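From: Idris Dafis
To: Maltport Folk Calendar list
Subject: Re: Hıdırellez on the river field, food and wish papers

Barış Karaca wrote on Tuesday:

> Can someone confirm what we are doing for Hıdırellez this year? My
> mother's side, from Aydoğan, always tied their wishes to a rose bush
> the evening before and took them down to the water at sunrise. Last
> year we did the tying and the river walk on the same afternoon and
> several of the older people were unhappy about it. Also, is the fire
> allowed, and who is bringing the rice?

Barış, thanks for asking this early. Taking your points in order.

The evening and the morning will be separate this year. Tying starts at 7 p.m. on the evening of May 5, by the rose bushes at the top of the river field. People who want to do the sunrise walk should meet at the same gate at 5:15 the next morning. We had 40 people on the afternoon walk last year and I expect fewer at that hour, but the older families asked for it and they are the ones who know the songs.

Wishes can be written or drawn. In some families you make a small house out of pebbles if you are hoping for a house, or tie a red ribbon with a coin in it. All of that is fine. Please use plain paper and cotton thread for anything that is going into the water. The Prindomton parks office wrote to us about plastic ribbon and I told them we would collect it at the gate.

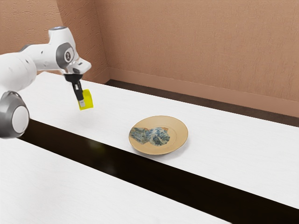
Barış Karaca answered that the cotton thread was no problem, but that in Aydoğan the papers were never left in the river at all. They were dipped, brought home and kept in a drawer until the next spring. He would like that offered as a choice, with a basket at the bank for anyone who prefers to let theirs go.

I have no objection. We can say both at the gate and let each family do what it is used to.

The fire is allowed, one only, in the stone ring, out by 10 p.m. Jumping is for adults and for children holding an adult's hand. No long skirts near the ring, please. Last year's wood was damp and smoked badly, so I have ordered dry wood from Tradurura and it will be delivered to the lower gate.

Food: we have rice promised for 100. We still need yogurt, greens, flatbread and something for people who don't eat lamb. Of the 47 households on the list, only a few have told me what they are bringing. If you are making a stuffed dish, label it, as we have two people with nut allergies.

Music is the same two drums and the clarinet. If anyone's uncle still has the big davul, we would be glad of it for the evening.

One open question is the date for the children's practice of the songs. The hall is free most afternoons in April. Reply to the list and not to me alone, so the others can see which days are taken.

Idris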